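Clandley Invites the Country to Spend a Weekend Looking at Art in the Rain

CLANDLEY, September — The town of Clandley, long known to travelers as the place where you change buses for somewhere else, will open 11 art venues this fall along a walking route that starts at the bus station and ends, by popular demand, at a pub.

The Clandley Art Walk covers two miles of the old town and takes in a former bank, a chapel, both floors of the Lockwood Gallery and a working laundromat. Visitors can join at any point. Getting lost is allowed for in the timetable.

"People kept telling us they had 40 minutes to kill between buses," said Mererid Rosser, director of the walk. "We would like them to miss the bus."

The route was laid out by local painter Emrys Wynne, who has lived in Clandley all his life and gives directions by reference to buildings that have been torn down. A printed map has been produced to help with this. It is free, folds down to pocket size and, according to the first people to test it, does not fold back.

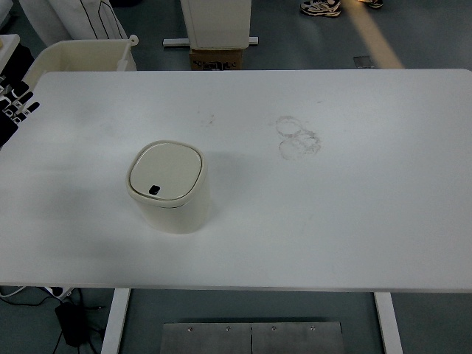
Highlights include Tegwen Price's watercolors of the Mikham road, painted in every kind of weather the road has to offer, most of it horizontal. At the chapel, sculptor Idris Gittins will show seven large slate pieces that took two years to carve and a very long afternoon to get up the steps. The laundromat will host a sound work made from recordings of its own dryers. Regular customers have been asked for their opinion and have given it.

Overnight visitors can book a package through Endus, the regional travel company, which includes two nights at a guesthouse, breakfast, the map and an umbrella. Up to 400 packages are available. Guests who would like a sea view are advised that Clandley is not by the sea.

"I came for a weekend once and wrote it off as gray," said Ita Brophy, who runs group tours for Endus. "Then I went back and noticed there were lots of different grays. I bring a coachload every year now, and they complain the whole way home and sign up again."

Last year's smaller walk drew 2,000 visitors, a figure the town is still talking about — mainly in the line at the bakery, which sold out by 10 a.m. and has promised to try harder.

Venues open at 10 a.m. and close at 5 p.m., except the pub. Admission to all stops is free. Sensible shoes are recommended, and the cobbles on Chapel Hill should be taken slowly in either direction.

Maps and package details are available from Endus offices and the front desk of the Lockwood Gallery. Press visits can be arranged through Mererid Rosser at the gallery.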